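Trurkska open day, Brophy Street building
Walk-through checklist with my comments
Date of walk-through: 31 Jan 2019

I did this one with a clipboard and a coffee before the doors opened, then went round again once people were in. Marks are OK, FIX or N/A, and I've typed my scribbles underneath each one. Sorry about the length, I get carried away.

1. DEMO AREA, SIMULATOR SIDE
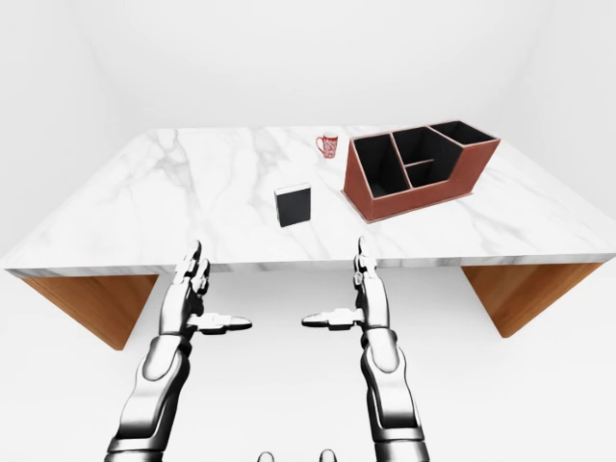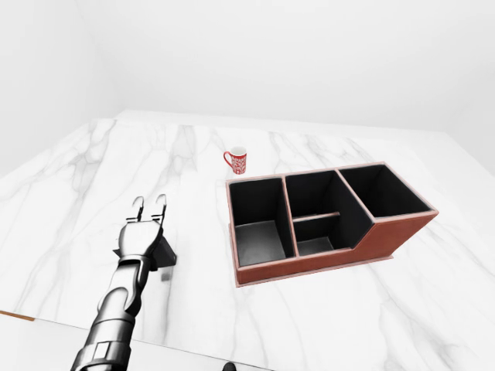 1.1 Visitors can tell the simulator from the real machine: FIX
The Brollik simulator is the friendliest thing in the building and I'd happily have stood there all morning, but the sign for it is far too small. People came up to the rail, saw metal hands on the screen and started looking over their shoulders for the real ones! It's a simulated robot in a simulated white room, and the sign should say so in letters you can read from the door. The marble-topped table doesn't help, I suppose, it's nicer than my kitchen. I did like that both setups use household sorts of things, a red and white mug and an empty desk organizer, so kids had something to point at. One run has a pair of silver hands held up open at the table edge, the other has a single dark arm with a two-fingered gripper, and a few visitors thought these were before and after versions of one robot. A line on the sign for each would sort that out.

1.2 Screens stable, stands can't be tipped: OK
Leaned on them. Leaned on them harder. Fine.

1.3 Visitor controls on the simulator: OK
The joystick only talks to Brollik. I asked twice, then had the network cable traced back to the simulator computer while I watched. Good labels on both ends, thank you to whoever did those.

1.4 Cables across walkways: FIX
One extension cord by the screens, taped on one side only and already lifting. Cover it with a proper ramp before the next group.

1.5 Seating: OK
Stools are solid. Push them in between groups, they creep out into the aisle.

2. DEMO AREA, REAL ARM

2.1 Guarding in place and closed: OK
Clear panels all the way round, no gaps I could get a hand through. Noses get pressed against them, so keep the spray bottle handy.

2.2 Gate interlock stops the arm: OK
Opened the gate during a slow move and the arm stopped. Closed it and nothing restarted until the operator pressed reset. Tried it again from the other side, same result. I'd like this done at the start of each session and initialled on the sheet by the gate, which was blank when I got there.

2.3 Emergency stops reachable and working: FIX
All of them work, and I pressed every one. The one on the back post had a coat hanging over it. A coat! Please move the hooks to the other wall; asking people nicely didn't work last May either.

2.4 Speed held at demo setting: OK
Key switch turned to the slow mode and the key taken out. It was in the operator's pocket when I asked for it, on a lanyard would be better.

2.5 Operator stays at the panel while the arm is powered: FIX
Mostly yes. During the busiest bit the operator wandered over to answer a question about gripper fingers (a really good answer, too) and left the panel with the power on. Bring the question to the panel, or power down first.

2.6 Loose parts inside the guarding: OK
Floor swept, bench clear apart from the demo blocks.

3. VISITORS

3.1 Sign-in and badges: OK
Quick and painless. The pens ran out, mine went into the pot and I'd love it back.

3.2 Group size: OK
Limit of 6 per guide at the real arm, and the guides stuck to it. The simulator side had no limit posted. Try 9 and see how it goes.

3.3 Safety talk given before entry: OK, with a comment
Clear and short, and I could hear it from the back. It only covers the real arm, though. Add a sentence telling people that the screens show a simulation and the joystick can't move anything in the building, and you've fixed half of 1.1 as well.

3.4 Eye protection for the Parker workshop tour: FIX
Plenty of adult glasses, hardly any in children's sizes. I watched one little guy hold his on with both hands for the whole tour, which meant no hands for the stair railing. Order small ones.

3.5 Strollers and wheelchairs: OK
Wide enough everywhere except past the coffee table. Shift the table toward the window.

4. BUILDING

4.1 Exits clear and lit: FIX
The front is great. The rear exit had flattened boxes stacked beside it, leaving the door half its proper swing. They were gone by my second round, but I've left it as a FIX so it stays on the list.

4.2 Fire extinguishers charged, tags current: OK

4.3 Entry mats and snow: FIX
Slush everywhere by mid-morning. The mats were soaked through and the tile past them was slick. Double up the mats and swap them at lunch. There's salt in the bucket outside, use it.

4.4 First aid kit: OK
Topped up, and the eyewash is in date.

4.5 Gas or chemical storage: N/A
Locked and off the tour route.

FOLLOW-UP

Coat hooks and the cord ramp first, please, both before the doors open again. I'll come back for the rear exit and the new simulator sign, and I'll bring my own pen.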